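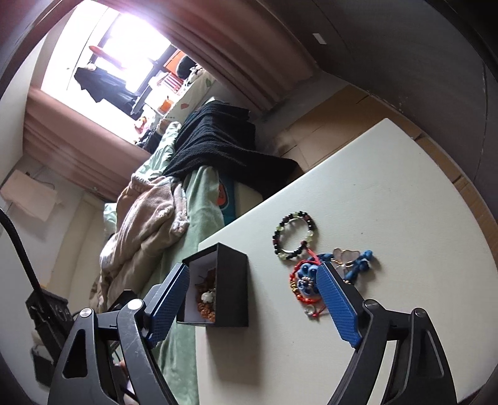
Stretch cord, again, sorry
Board: Stringing and Findings

lowtidebeads
30 September 2019
I know there is a sticky. I have read the sticky. The sticky is 46 pages long and contains two divorces.

My situation: I sell at the Vedstead market once a month and this is the third time this year a customer has come back with a handful of beads in a sandwich bag and a certain look on her face. All three were stretch bracelets, 8 mm stone rounds, 0.7 mm clear elastic, surgeon's knot, dab of glue. I pre-stretch. I pull the knot into the bead hole. I do everything the videos tell me to do, including buying the thing the person in the video is selling.

So do I go thicker, change glue, switch to the fibrous kind, or give up and put everything on wire with a clasp, which my customers have told me they don't want because they can't do up a clasp with one hand? Neither can I, for the record.

Femi_Isah
What glue?

lowtidebeads
The kind in the little tube with the needle. Ellent, I think. The label came off on my thumb and stayed there until Thanksgiving.

Femi_Isah
Then there's your problem. Anything that dries hard is going to make a stiff spot right beside the knot, and the elastic snaps where stiff meets stretchy. Look at your returned ones. If the break is next to the knot and the knot itself is fine, it's the glue. Use one that stays flexible or skip it.

mrs_nnaji_knots
Skip it?? On a bracelet somebody paid for?

Femi_Isah
I haven't glued a knot in years. Tie it right and leave a tail longer than an eyelash. People trim these things like they're defusing them.

mrs_nnaji_knots
I have been restringing other people's jewelry for a living since before there was a forum to argue on, and most of what comes in on clear elastic comes in because the knot let go. Single-strand clear is slippery. It wants to be a straight line again. Glue is the only thing arguing with it.

My advice to the original poster is to stop using the clear stuff for stone altogether. Go to the fibrous cord, doubled, 0.8 if the holes will take it. It looks a bit like dental floss if you can see it between the beads, so don't leave gaps.

prasert_p
Seconding doubled. I'd also check the drill holes. Cheap stone rounds often have a sharp lip at the edge of the hole and it saws at the cord every time the bracelet rolls over a hand. Run a bead reamer in both ends. It's dull work and you can do it in front of the TV, though your family will ask you to stop.

lowtidebeads
How many beads are we talking, realistically? I make a lot of these.

prasert_p
All of them, I'm afraid.

lowtidebeads
I was hoping you'd say the ones near the knot.

gravelandglass
Unpopular opinion, but stretch bracelets are a consumable and we should all just say so. Elastic dies. It dies faster in a hot car, it dies faster with hand lotion, and it dies very fast on the wrist of a man who plays with it in meetings. I put a card in with every one that says restringing is free for the first year and five bucks after that. Returns stopped being complaints and turned into visits. Half of them buy something while they wait.

mrs_nnaji_knots
I don't disagree with the card. I disagree with building something you expect to fail and calling it customer service.

gravelandglass
Tires.

mrs_nnaji_knots
Excuse me?

gravelandglass
Tires wear out. They still sell you tires.

mrs_nnaji_knots
Tires don't go under the refrigerator at a christening.

Morenike B
Can I come in on the wire side, as it seems to have been left for dead in the second paragraph of the first post? I do almost everything on 49-strand with a magnetic clasp. One-handed, no fingernails involved. I've had two come back in all my time selling and one of those had been through a garbage disposal.

The catch is sizing. Stretch forgives you. With wire you need three lengths of everything, and you will always have sold out of the one she wants. I got around it with an extender chain, which some people think looks cheap. Those people are right but they buy it anyway.

Also: magnets and pacemakers. Put up a sign. I have one, and I'd say a third of customers read it as a sales pitch and ask what the magnets cure.

Femi_Isah
What do they cure

Morenike B
Slow afternoons, mainly.

prasert_p
Memory wire is the other option. One coil and a half, loop each end, fits nearly everybody. You need proper cutters for it, though. It will take a bite out of your good side cutters and they'll never forgive you.

lowtidebeads
I tried memory wire once. The offcut is still somewhere in my living room. We wear shoes now.

So far I have: flexible glue, no glue, more glue, thicker cord, different cord, no cord, and a philosophy about tires. This is very much the experience I had with the sticky.

mrs_nnaji_knots
You asked five people who string beads. Be thankful you got only seven answers.

Here is what I would do in your place. Take one design you sell a lot of. Make four of them: your old way, your old way with no glue, the fibrous cord doubled and no glue, the fibrous cord doubled with flexible glue. Wear all four. Roll them on and off a few times every day, not stretched out like a slingshot, the way a normal person does. Write down which goes first. Then you will know about your beads and your hands, and you can stop reading about ours.

Femi_Isah
That's a good test. I'd add one in clear 1 mm, single.

mrs_nnaji_knots
Of course you would.

babs_balogun
Late question from a lurker who married into this (Morenike is my wife, hello from the other room). Where is everyone buying the fibrous stuff? We got a spool from an online seller and it had clearly been sitting on a shelf since the last administration. Went fuzzy before it got to the bead.

prasert_p
Age matters more than brand. Buy small spools, write the month on them, keep them out of sunlight. I had a 500 foot roll that I was very proud of until May, when it turned into string.

gravelandglass
I bought a bead lot from an estate sale that came with 4000 black rounds and every cord its late owner had ever loved. Kept the beads. Gave the cord a decent burial.

Morenike B
He's typing from the kitchen. I can hear him typing. He could have asked me.

babs_balogun
I wanted a second opinion.

lowtidebeads
Update, of sorts. I cut open the three sandwich bags (I keep them, out of guilt). Two broke right beside the knot, which is a point to Femi. The third has no knot in it anywhere, so I assume it slid undone, and that's a point to Mrs. N. No idea what to do with a tie.

I've made up the four test bracelets plus Femi's, and I'm wearing all five on the left arm. My sister asked if I'd been on a retreat. I reamed the beads for two of them, got bored, and will be pretending that was a control group.

Also ordered a card of magnetic clasps to see. Morenike, do you crimp or use crimp covers too?

Morenike B
Crimp, then cover. The cover does nothing at all except hide the crimp, but it makes the thing look like it costs four dollars more, and the cover is pennies. Get the crimping pliers with the two notches, don't squash it flat with whatever is in the drawer.

Femi_Isah
Flat is fine if you squash it properly.

mrs_nnaji_knots
Please start a new thread for that one.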